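Sterkley open day, quick notes before I forget

Sunday, January 6, 2019. Typing this on the train so forgive the spelling. Went to the open day at Sterkley, the robot place out past the ring road. Didn't eat lunch. Had two coffees.

I'd signed up in July, back when they were calling it a "winter visit", then forgot completely until the reminder came. Glad I went. Parking was a mess, they'd sent everybody to the Bimidden lot and it was full by ten. Walked in from the far side in the wrong shoes.

First part was talks. Skipped most of the Vistik one (company history, slides, a lot of slides). The Dinu one was better, short, a woman with a whiteboard going through why hands are harder than legs. Wish she'd had longer. Somebody kept asking about prices and she kept politely going back to thumbs.

Then the demo room, which was what I came for. Gray carpet, black curtains, a table with tea things on it, and you work a pair of hand-held grippers. One in each hand, cables trailing off. The idea is that a person does the chore with the grippers and the recordings get used to teach a robot to do it later. Oluwatosin Edet was running it, very patient, same speech every group and still sounded like he meant it.

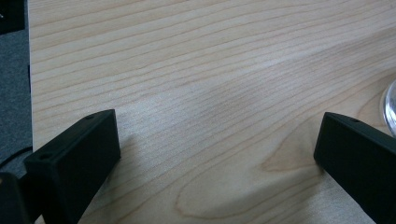
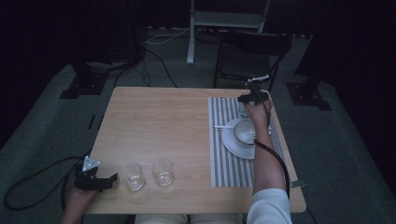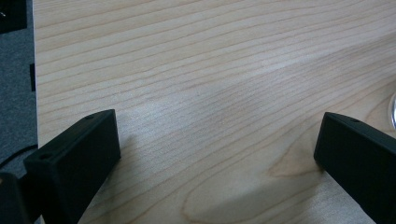 So the chore was setting out drinks. Sounds like nothing. It is not nothing! You lose all feeling in your fingertips, obviously, and I kept wanting to turn my wrist further than the cable wanted to go. I asked Oluwatosin how many runs they need for one task and he said 2000 was a decent start, which got a groan from the back. They had 516 for this one as of that morning. He said the boring ones are worth having too, and the ones where you fumble and fix it.

My group had 4 people in it and we got three tries each. First try I was way too fast. Second was fine. Third I got cocky and had to start over, and Oluwatosin said keep going, keep going, thats good data. Felt weirdly proud of that.

Things I meant to ask and didn't:
do left handed people get it backwards
what happens with wet glasses
who washes the cups

There was a bigger arm in the hall doing its own thing behind a rope, lots of kids in front of it, couldn't get close. I'll try that one first next time. Also the gift table had only pens left by the time I got there, and the pen I took doesn't write.

Would I go again, yes. They said some 3 more open days this year, no dates yet, there's a mailing list on a clipboard by the door and I wrote my email so badly I doubt it'll reach me. If anyone reading gets the dates pleae forward them.

Anyway my stop is next. More on the Dinu talk later in the week if I can read my own notes, half of them are on the back of the parking slip.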